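3.2 Collecting demonstrations of lid handling

The task we ask the policy to learn is one that any first-year student masters in a morning and then resents for three years: taking the lids off multi-well plates, putting them somewhere sensible, and putting them back. It was chosen because it is dull, because it is everywhere in wet laboratories, and because it punishes small errors. A lid that is set down a few millimetres askew will sit there looking perfectly content until the next thing in the queue tries to pick it up.

All of the demonstrations used for training come from a simulated cell which we call Vurkell. The cell is a virtual copy of a bench layout, with the plates, the lids and the fixtures placed on a perforated board, and it runs inside Firetport, our in-house simulation and logging package. Firetport was written for a different project, to do a different thing, and still has opinions about it. Readers who obtain the code will find a menu for conveyor speeds. It has no effect on anything described in this paper.

We collected 700 demonstrations in all. Each covers a single lid movement from start to finish, beginning with the arm in a parked pose and ending with the arm parked again. An earlier version of the protocol recorded longer chains, in which the operator moved several lids in one go, and we gave it up in August after finding that operators grew careless towards the end of a chain in ways that were easy for a network to pick up and hard for us to label. Single movements are more tedious to record and far easier to throw away.

Layout and starting states. The plates stand in one column and the lids are parked in another beside it, with a black holder at the back. The plate nests carry labels beginning with N and the lid positions labels beginning with LP, a scheme that was agreed on in one meeting and has since been explained in many. The labels are there for the operators. The policy receives station positions as numbers, together with the camera views, and we have seen no sign that it reads anything.

At the start of each demonstration the simulator picks which lid is to be moved and where it should go. It then shifts the whole set of fixtures slightly on the board, by a different amount each time, so that a policy which has merely memorised a path through the air will be found out promptly. Lighting is varied too, within limits. We did try wider limits, and produced a number of episodes in which the operators could not see what they were doing. These were discarded, though the operators pointed out that the robot could not see either and that it might as well get used to it.

Figure 4 gives two moments from the collected set, one at the black holder and one at the plate column. 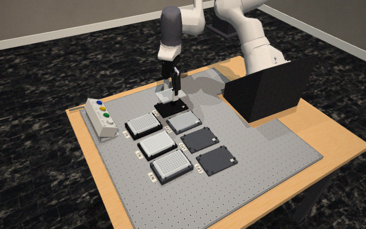
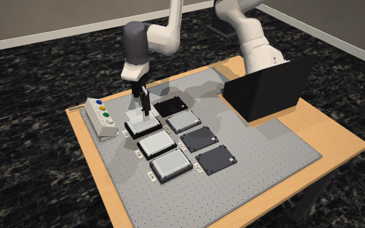
Figure 4. Gripper and translucent lid in the simulated cell: over the black holder (first panel) and just above a white microplate in the rear nest (second panel).
Sartori Group for Laboratory Automation, Department of Mechanical Engineering

The lid is the difficult part, for the arm and for the cameras alike. It is thin and lets light through, so its outline comes and goes against a white plate, and the gripper has to close on its sides without dragging the plate along. In the depth channel it is often missing altogether. We considered giving the lids a bright colour in the simulator, which would have improved every number in Section 5 and made the paper useless to anybody who owns a real plate. The lids were left as they are.

Operators and input device. Demonstrations were given by five operators using an Ornow hand controller, which passes the position and turn of the hand to the gripper and has a trigger for closing the fingers. Two of the operators had used the controller before. The remaining three were given an afternoon of practice, during which nothing was recorded, to everyone's relief. We had expected the experienced pair to supply the better examples. They were certainly quicker, but they had also formed habits, the most troublesome being a small flourish on the way up after releasing a lid. The policy learned the flourish within the first few passes over the data and did it with great conviction, sometimes before letting go.

Our answer was a written protocol of modest length. The operator approaches from directly over the lid, comes down, stops, closes the fingers, stops again, and lifts straight up until the lid is clear. The sideways move follows at a height the operator may choose. The set-down is the same in reverse. The two stops look pointless in playback, and operators complained that they felt like someone learning to drive. They matter a good deal in training all the same. When the hand closed the fingers while still moving, the recorded trigger signal and the moment of contact drifted apart, and the policy was left to guess which of them it was supposed to imitate. It guessed the wrong one.

The stops brought a trouble of their own. A policy trained on examples that contain long pauses will quite reasonably conclude that pausing is a large part of the job. In our first training run the arm came down over a lid, stopped, and stayed there until the episode timed out. We now shorten every pause before training, keeping enough of it for the fingers to settle. The rule for doing so is simple and is given in the appendix, where it takes up less room than the argument that led to it.

Recoveries. Clean demonstrations teach a robot what to do when everything is going well, and that is when it least needs the help. A share of the set therefore starts from a poor position: the gripper off to one side, the lid already tilted between the fingers, or a lid resting with one edge up on the rim of a plate. The operator is asked to put matters right and then finish the movement as usual. We do not ask operators to make the mistake themselves. When we tried that, they made very polite mistakes, all of the same kind, and then corrected them with a speed that suggested they had seen them coming. The simulator is a better source of bad luck, and bears no grudge about being asked for it.

Recovery episodes are marked as such in the log but are not treated differently in training. Giving them extra weight made the policy worse in ordinary episodes, where it would nudge a correctly seated lid as though unable to believe in it.

Acceptance. Every demonstration was checked twice before it entered the training set, once by Firetport and once by a person. The automatic check asks whether the lid ended within tolerance of its target, whether any plate was moved on the way, and whether the fingers touched anything they had no business touching. It is strict and fast, and has no taste. A movement in which the operator wandered over half the board before delivering the lid would pass without comment. The second check was done by watching the playback, and the person doing so could reject an episode for any reason provided the reason was typed in. The commonest entry reads "wandering". The least helpful reads "no".

Gianni Ferri carried out the second check for the whole set, so that the standard, whatever it was, stayed the same throughout. We acknowledge that this makes the data a record of one man's views on how a lid should travel. To see how far this mattered, a second reader went through a portion of the playbacks without seeing his verdicts. The two agreed on nearly all of the rejections and differed mainly over speed, where Ferri proved the more patient. Episodes on which they differed were kept.

Rejected episodes were replaced by fresh ones from the same starting state, given where possible by the same operator. We did not trim or patch a failed demonstration to rescue it. This was tried early on, by cutting out the middle of a wandering path and joining the ends, and it gave us a robot that now and then attempted to be in two places, with a strong preference for the straight line between them and no regard for what stood on it.

What the set leaves out. All the plates in Vurkell are of one pattern, and the lids fit them. No lid is wet, and none sticks to its plate, though both happen often enough on a bench to have shaped the vocabulary of the people who work there. The fingers in the simulator do not wear. We return to these gaps in Section 6, where the policy meets a real lid and the two fail to get on at first.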